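Tuesday, late

Spent the evening at Subbarao's watching his simulated robot fail to tidy a simulated apartment. I had a real apartment to tidy at home, so this was time well spent.

He has been at it since March. The idea is that the arm practices in a rendered home until it is good enough to be let loose near anyone's actual cups. He calls the home Varma and the software Triltik, and I have stopped asking where he gets the names. Varma has a kitchen with better cabinets than mine and one gray armchair that no one will ever sit in.

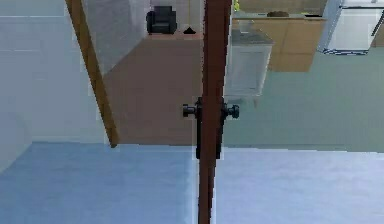 I asked what it could do so far. He said it depended on what I meant by do. On the kitchen jobs it had gone 48 tries and put the bowl where it was told on 40 of them, which sounded pretty good to me until he added that this was the easy bowl. Wiping is "in progress." Folding is not discussed.

Manikandan turned up at nine with food and the view that we are all being sold a dishwasher with opinions. He runs the stockroom at Bristden, where they had a shelf-picking machine in on trial. It did 303 picks the first day, 241 the second, and then a man came and took it away. He still has the two teenagers he had before, and they can find a box that has fallen behind another box. I said the teenagers probably got better too. He said no.

The bedroom job was next. Clear the bed, that's all. My mother had me doing it at five, under protest. Subbarao says beds are hard because a bed is where people put things that don't belong anywhere, and each of them has to be picked up a different way. I thought of my own bed and kept quiet. 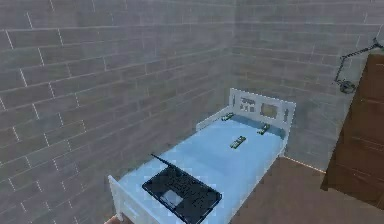 The bedroom in Varma, with the laptop and three gadgets on the bed.

We argued about whether those were remotes. Manikandan said who owns three remotes, and then counted his own and went back to eating.

Subbarao thinks Drikach will be selling something that clears a table in a couple of years. I'd buy it if it also did socks. Got home at 11:40, moved the laundry from the bed to the chair, and will move it back in the morning.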